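Facilities > Shared Sites > Clenau > Walk-through checklists

Clenau, ground floor and annexe. Monthly safety walk-through, February
Done by: Solange Macedo
Copy to: Irén Borbély (Endetti, building manager)
Started 7:40 am, had to be out before the Kun delivery so some of this is short.

OK = fine. ACT = needs doing. N/C = not checked.

1. Exits and paths of travel
Front doors OK. Rear door ACT, sticks at the bottom, needs a proper shove. Frost heave again I think. Sill wants planing or the door rehung, whichever Fisel can get to first.
Annexe corridor OK. Recycling totes were in it last month, gone now.
Exit signs, all lit except the one over the stairwell. ACT.

2. Extinguishers
Tags current on ground floor. Annexe one is hung too high, handle well over my head and I'm not short. Move down. Pins and seals OK.
Blocked by coat rack at reception, moved it myself. Please tell people.

3. Electrical
Panel room: clearance OK, door locked, labels faded on 8 of the breakers. ACT, relabel.
Power bar plugged into another power bar under the photocopier. Unplugged. Second time I've written this.
GFCI at kitchenette trips on test and resets, OK.

4. Work surfaces and shelving
Stainless table: top sound, fine scratches only, no burrs found running a gloved hand along the front edge. Smudgy, wipe down. Lower rail tight. Glare off the top is bad though, you get long white bands right across it. Ask Endetti about diffusers for the fixtures.
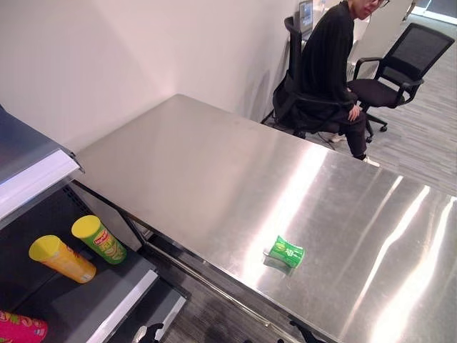
Item 4. Stainless table, glare on top. Green snack or candy box left on it.

Food on work surfaces: ACT, reminder to all. Lunchroom only, same as it says on the sign.
Shelving: anchors OK where I could reach. No load rating posted, Fisel quoted 200 lb a shelf on the phone but I want that in writing and on a sticker.

5. Floors
Carpet OK, no lifted seams. Entrance mat curling at one corner, trip hazard, ACT. Salt bucket at the rear step nearly empty.
Stair nosings OK. Handrail bracket loose, 2 screws gone. ACT, this one first please.

6. First aid
Kit sealed, eyewash in date. Burn dressings low. Log book is missing, last seen in the annexe accoring to reception.

7. Washrooms
Hot water 77 at the tap, that's way too hot, someone will get scalded. ACT, mixing valve. Put a note on the mirror for now.
Fan noisy but running.

8. Roof hatch and ladder
N/C. Ice. Will do in the spring round.

Comments (Irén)
Handrail and mixing valve ordered, both on one work order. Exit sign is just the lamp, we have spares. Re glare, diffusers can be priced but try turning off the row nearest the table first and let me know. Mat will be swaped at the next service. Still need the extinguisher location confirmed before we drill anything, send me a height.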